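Home Habits and Small Spaces
Handout 4: The Entryway
July 2025

Welcome back! Last time we talked about kitchens, and the entryway is my favorite room to teach even though most of us don't think of it as a room. It's where a house meets the weather, and people have been solving that problem for a very long time.

Start with the threshold. In many older houses the floor drops a step just inside the door, so grit stays low and the living area stays clean. I love this detail! A change in level tells you where to stop without any sign on the wall.

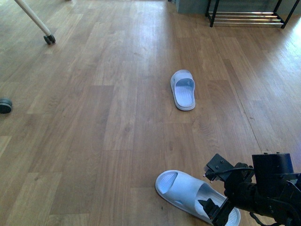 Fig. 1. Slide sandals on a wood-look floor.

Now think about what an entry has to hold: coats, keys, mail, bags, and at least one person standing on one leg. That last item gets forgotten in floor plans all the time. Leave room for an elbow and something to lean on (a wall is fine).

The Bargate row houses in your reading packet have very narrow halls, and they still work beautifully. Look at how the door swings away from the hooks, and where the light comes in.
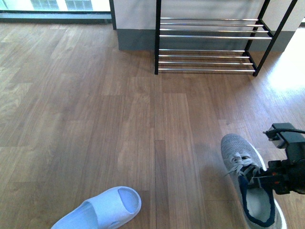 Fig. 2. Two-tier rack with metal rods, empty.

For next week
Read the Jääskeläinen chapter on porches and mudrooms.
Sketch your own entry from memory, then go and check it. The differences are the fun part!
Write up to 500 words on 2 habits your entry encourages. Bring it on paper.

Final projects are due in August.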